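**Can anything fold a winter coat yet?**

*posted by Grirkdale46*

Five of us, one hallway, coats everywhere since October. Is there a machine I can buy that folds them? Budget is 400 and my dignity.

**Kuo**

No. Next.

**Rundedach**

Slightly longer no. I look after the packing line at a knitwear place, and our folder does flat jumpers all day provided a human lays each one down first. Give it a hood and it sulks until Wednesday.

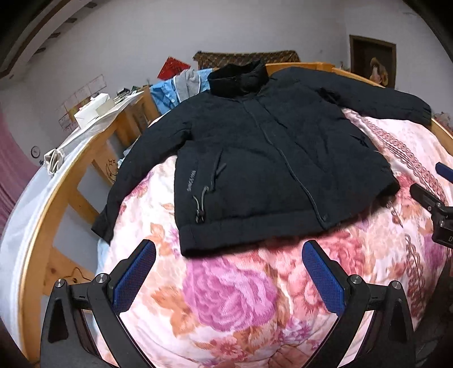 Padded coats are the worst of it. The filling springs back, and the sleeves have their own plans. Even with one lying face up on a bed, zip down the middle and both arms out, a gripper has to pick an edge, and that dangling drawcord by the pocket is exactly what I'd expect it to grab instead. Buy hooks — ten will do.

**Sosteseck**

my dad just sits on his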